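Home Features Food Outdoors Home Life Back Issues Subscribe

The Long Way Round to a Clean Shirt

5 min read

The clothesline at the top of Brokley hill has 167 feet of cord on it, strung between two steel posts that used to hold up a sign for a feed store. On a breezy morning you can see it from the river road, a row of shirts kicking their heels over the rooftops, and I have pulled over more than once just to look.

I came to line drying the way a lot of people do, which is to say my dryer died in February and I was too cheap to fix it. I strung a cord across the porch, hung up a load of jeans, and went to bed. By morning they were frozen so stiff they could stand in the corner by themselves. I loved it! I carried them in like lumber, and by lunch they had gone soft over the backs of the kitchen chairs, and they smelled like snow.

That smell is what gets people. Ask anyone in Brokley or down in Tiltden why they still hang their sheets and they'll start with the power bill, but give them a minute and they get around to the smell. It's strongest in cotton, and stronger still in towels, and it lasts about as long as it takes to walk from the yard to the closet.

Tiltden is the better town for drying, everybody agrees, even the Brokley people when pressed. The valley opens to the west there and the wind comes up at ten in the morning and keeps at it until supper. The old mill houses along the creek were built with pulleys at the second-floor windows, so a family could send the wash out over the yard without going down the stairs. Plenty of the pulleys are still in use. They squeal, and on a Wednesday (still wash day for half the street, for reasons that go back to the mill's shift schedule) you can hear them one after another before breakfast.

The hardware matters more than I expected. I began with cheap cord that sagged in a week, so that my sheets swept the grass. Then a neighbor steered me to Dzene, a small shop in Tiltden that sells line by the foot off a big wooden spool, and I bought a cotton-wrapped one that has held through two winters. They also carry wooden pins with a heavier spring, and I'd put those up against anything plastic. Buy more than you think you need. The wind takes its share.

Technique is a touchy subject. Shirts go upside down, pinned at the hem, so the marks tuck out of sight. Pants hang by the cuffs. Towels want a hard snap before they go up, a real crack of the wrists, and another one when they come down, and that does more for the scratchiness than any product I've tried. Dark things go in the shade. Socks are a matter of character, and I pin mine in pairs because I can't face sorting them later. 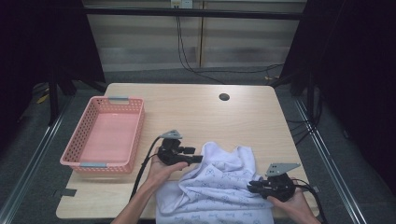 Issue 191

Then there is the matter of bringing it all back in. I used to drag everything inside in one heap and leave it on a table until it had set into permanent wrinkles. Now I fold at the line as I go, biggest pieces first, straight into the basket, and the ironing pile has shrunk to next to nothing. Towels are forgiving, and if one has to wait in a bundle until after dinner, so be it.

Up on the Wirunar road, where the houses sit in the trees and get three good hours of sun, people have worked out their own ways. Some run the line high and use a prop pole to lift it into the light. Others hang late and leave the wash out overnight, dew and all, and take it in the next noon. I tried that with a quilt in the fall and it came back with a small green caterpillar and the best smell of anything I own.

I did get the dryer fixed in the end. It runs when it rains for a week straight, and the cat is glad to have it back. But the cord is still up on the porch, and there's a load of sheets on it right now.

Comments (3)

porchlight: The frozen jeans! My mother used to lean them against the stove and we would pretend they were company.

Creekside Reader: Shirts by the hem, yes. But pants by the WAIST, please. The cuffs dry first and then you wait all day on the pockets.

hillgal: Does Dzene still sell the canvas pin bags? Mine finally gave out after many summers and I can't find one half as good.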